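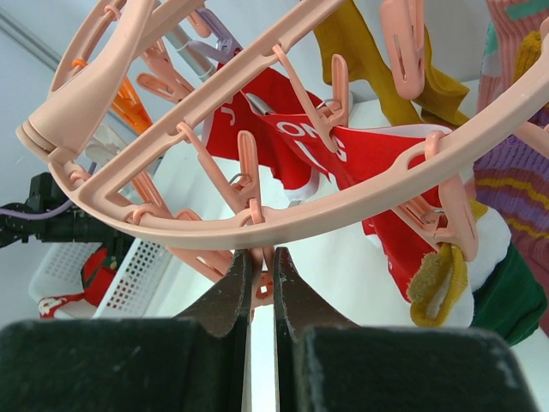 Pink drying rack, pink clothespins, one orange, one lavender.

jela-index

Issue-by-issue index of Jela, the Kisow Comics space series. Main run plus the Jerex backups. One row per story, not per issue, so a double-story issue gets two rows.

Status: usable. Main run done, backups nearly done. Last big update September.

What's in it

stories.csv -- the main table, 300 rows
characters.csv -- who shows up where
reprints.csv -- which story got collected in which book
notes.txt -- arguments with myself, mostly about continuity

Columns in stories.csv

issue -- number on the cover. The indicia is wrong on issue 17, I went with the cover
story -- a or b
title -- as printed on the splash page. Blank if there isn't one
writer, penciler, inker, letterer, colorist -- as credited. "uncredited" means no credit printed, blank means I havent checked
pages -- story pages only, no ads, no letter column
first_app -- first full appearance. Last-panel cameos go in the cameo column, please don't email me about this
continuity -- main, dream, alternate, unclear

The Jerex problem

Jerex dies in issue 10 and is back in the next backup with no explanation. Later story says that one was a duplicate grown by the Yip. Then the Yip themselves get retconned. I have both as "Jerex" with a suffix, jerex-1 and jerex-2. If you only want the big purple guy with the throne, filter on jerex-1. The duplicate gets better dialog, for what its worth.

How it was made

Typed in by hand from the printed issues. Pei-shan Wei did the main run, Mei-kuen Chien did reprints and most of the letterer credits. No OCR. Tried it, the captions are in that wobbly alien font and it came out as soup.

Known gaps

- 3 backups missing, never found copies
- Inker credits shaky on the fill-in issues
- Recap pages counted as story pages early on, then I stopped. Needs fixing
- Foreign editions not covered at all

Using it

UTF-8, comma separated, titles in quotes. Excel will turn some issue numbers into dates -- import as text. No scans or art in here and there won't be. Data is free to reuse, credit is nice. Corrections welcome, give the issue and page number or I can't check teh thing.

Contact: open an issue on the tracker | Data free to reuse, Jela and characters © Kisow | Back to top

Comments

starhopper: Is the annual in here? Can't find it under issue.

Pei-shan: It's under "A1", sorts to the bottom. Should say that in the readme, will add

mkchien: reprints.csv had the second hardcover listed twice, fixed

dullplanet: jerex-2 is the only Jerex. Great file though, saved me a weekend of digging through longboxes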